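Banco Zakbridge

El banco Zakbridge es un procedimiento de comparación de pinzas, brazos y controladores para manipulación robótica de tejidos. Recibe su nombre del taller donde se puso en marcha y, pese a lo que sugiere la palabra «banco», consiste sobre todo en un documento de reglas, una colección de prendas usadas y una hoja de cálculo de cuya primera columna no hay explicación conocida. La versión de referencia es la firmada por Ylva Kristiansen y Harish Bhardwaj el 19 de abril de 2020.

Denominación

El nombre oficial del procedimiento es «Protocolo de ensayo comparado de efectores finales sobre materiales deformables». Nadie lo ha pronunciado entero en voz alta desde su presentación. En la práctica se habla del banco, o de «pasar por Zakbridge», expresión que se aplica tanto a una pinza como a la persona que la diseñó. En la documentación antigua aparece la grafía Zak-Bridge, con guion, suprimida tras una discusión por correo más larga que el propio protocolo.

Antecedentes

Hasta la adopción del banco, las pinzas se comparaban en el taller según un criterio sencillo: ganaba la que había traído la persona que hacía la demostración. Cada equipo elegía su trapo, su mesa y su luz, y publicaba el vídeo del intento que más le favorecía. El trapo solía ser una servilleta almidonada, objeto que se comporta como una lámina rígida y que rara vez se encuentra en un cesto de ropa.

Imre Sárközi, entonces responsable de los controladores Sengar, propuso en enero que todas las pinzas se probaran sobre las mismas prendas y con el mismo montaje. La propuesta fue recibida con entusiasmo por quienes no tenían pinza propia. Los demás pidieron tiempo para estudiarla.

El primer borrador contemplaba un solo brazo. Se abandonó al comprobar que doblar una camiseta con una sola mano es también difícil para los seres humanos, y que los ensayos medían la paciencia del operador con mucha más precisión que la calidad de la pinza.

Montaje

El protocolo exige dos brazos del mismo modelo, situados a ambos lados de la zona de trabajo y fijados a una estructura común. No se admiten bases independientes. En los ensayos preliminares se usaron dos mesas juntas, que se separaban unos milímetros a lo largo de la sesión, lo que obligaba a recalibrar y daba a los últimos participantes una excusa excelente.

La superficie debe ser clara, lisa y mate. El texto desaconseja los manteles, los tableros con veta marcada y «cualquier acabado que el proveedor describa como elegante». Las paredes del recinto, cuando las hay, han de ser de color neutro. Su función principal es que la cámara no vea pasar a la gente, ya que durante una de las pruebas iniciales el sistema de visión clasificó el jersey de Heather Farquharson como prenda pendiente de doblar. El incidente figura en el anexo, sin que conste el resultado.

La cámara es fija y no puede moverse entre una pinza y la siguiente. Se acepta una segunda cámara en la muñeca, siempre que se declare. La disposición de los cables es libre, con la única condición de que no toquen la tela durante el agarre, norma que ha sido incumplida por todos los participantes, incluidos sus redactores.

Prendas

La colección de prendas es la parte del banco más copiada y también la más discutida. Incluye toallas, camisetas, una camisa de manga larga y un pantalón corto con cordón, añadido a petición de Demetrius Esposito y retirado de la puntuación, también a petición de Demetrius Esposito, después de la primera tarde.

Los tejidos se lavan antes de incorporarse a la colección, porque el apresto de fábrica facilita el agarre y favorece a las pinzas mediocres. No se planchan nunca. Las arrugas se consideran parte del ensayo, y la propuesta de normalizarlas — un patrón de arrugado reproducible, con plantilla — fue descartada cuando se vio que hacían falta más personas para arrugar la prenda que para doblarla.

Cada prenda parte de uno de tres estados: extendida, doblada o amontonada en un cesto. El tercero es el que separa las pinzas con futuro de las que terminan en un cajón.

Desarrollo de un ensayo

Una serie completa consta de 200 agarres por pinza. El operador coloca la prenda en su estado inicial, se aparta y pulsa el botón de inicio. A partir de ese momento solo puede intervenir para pulsar la parada de emergencia. Los suspiros se toleran.

Se considera válido un agarre cuando la pinza toma el número de capas previsto, las levanta y las conserva hasta completar el traslado. Tomar una capa de más cuenta como fallo, aunque el resultado final parezca correcto. Este punto ha generado la mayoría de las reclamaciones, casi siempre de equipos cuyas pinzas toman sistemáticamente una capa de más y lo describen en sus folletos como agarre robusto.

Entre una serie y otra se sustituyen únicamente los dedos o el cuerpo de la pinza. El brazo, la trayectoria de aproximación y el controlador permanecen iguales. Cuando se comparan controladores se hace lo contrario, y se recomienda anotar en la portada cuál de las dos cosas se está comparando. La recomendación se incorporó tras una semana de trabajo cuyos datos no ha sido posible atribuir a ninguna de ellas.

Resultados publicados

La única comparación íntegra difundida hasta ahora enfrentó a dos pinzas de dos dedos: la Zendix, de dedos rígidos con punta estrecha, y la Zasteck, de dedos flexibles con almohadilla. Ambas trabajaron con el controlador Sengar y la misma secuencia de prendas.

La Zendix completó 155 agarres válidos y la Zasteck, 122. La diferencia se concentró en los bordes doblados, donde la punta estrecha separaba capas que la almohadilla se llevaba en bloque. Con prendas amontonadas la ventaja se reducía, y en las toallas gruesas la Zasteck llegó a quedar por delante, dato que su fabricante reprodujo en la cubierta del catálogo y que es, en rigor, cierto.

Siete de los fallos de la Zendix se debieron a que la punta se apoyó en la mesa antes de cerrar. Sárközi los atribuyó a la calibración de altura. Bhardwaj, que había hecho la calibración, los atribuyó a la pinza. El informe recoge las dos interpretaciones en párrafos consecutivos y de idéntica extensión. 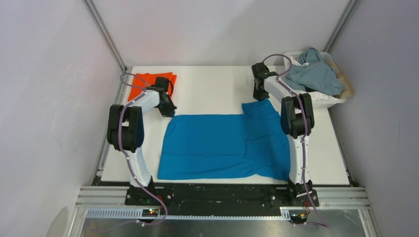
La repetición con los brazos intercambiados, prevista en el texto original para descartar diferencias entre el lado izquierdo y el derecho, confirmó el orden de las dos pinzas, aunque reveló que uno de los brazos cerraba con un ligero retraso respecto al otro. El origen resultó ser un parámetro de prueba que seguía activo en el controlador. Se corrigió, se repitió la serie y el orden volvió a ser el mismo, para alivio general y cierta decepción de Zasteck.

Coordinación entre brazos

Una sección aparte del protocolo trata las tareas en las que ambos brazos sujetan la misma tela. La puntuación es aquí menos severa, puesto que un agarre deficiente de un lado puede compensarse con tensión del otro. También puede ocurrir que los dos brazos tiren con igual convicción en sentidos opuestos. El protocolo llama a esto «desacuerdo cinemático». En el taller se usaba otra palabra.

Kristiansen defendió que estas tareas se puntuaran por el estado final de la prenda, comparado con una plantilla. Farquharson prefería cronometrarlas. La solución adoptada registra ambas cosas y no las combina, de modo que cada fabricante puede citar la que le convenga, y así lo hace.

Críticas

El reproche más frecuente es que el banco mide una pinza dentro de un montaje muy concreto y que los resultados cambian con otro brazo u otra superficie. Sus autores lo admiten en la segunda página, que pocos citan.

Se le ha objetado también la ausencia de tejidos finos. La seda y las telas de forro quedaron fuera porque ninguna de las pinzas disponibles conseguía levantarlas, y una tabla formada íntegramente por ceros se juzgó poco informativa. Esposito sostuvo, en una nota discrepante, que era la tabla más informativa de todas.

Por último, el desgaste de las prendas plantea un problema que el texto no resuelve. Después de varias series los bordes se ablandan, aparecen bolitas y el rozamiento cambia, con lo que la última pinza de la lista no se enfrenta a la misma camiseta que la primera. El sorteo del orden reparte la injusticia sin eliminarla. La alternativa, comprar prendas nuevas para cada serie, tropieza con el lavado previo, que tampoco es idéntico de una vez a otra y depende de quién haya puesto la lavadora.

Versiones derivadas

Existe una variante reducida, conocida como Zakbridge corto, que utiliza solo toallas y prescinde del cesto. Es apropiada para comprobar que una pinza recién montada abre y cierra, y se emplea con frecuencia para afirmar bastante más que eso. Los resultados de ambas versiones no son comparables. Cuando una ficha técnica menciona el banco sin especificar cuál, se trata por lo general del corto.

Véase también

Manipulación de objetos deformables
Efector final
Calibración mano-ojo
Controlador Sengar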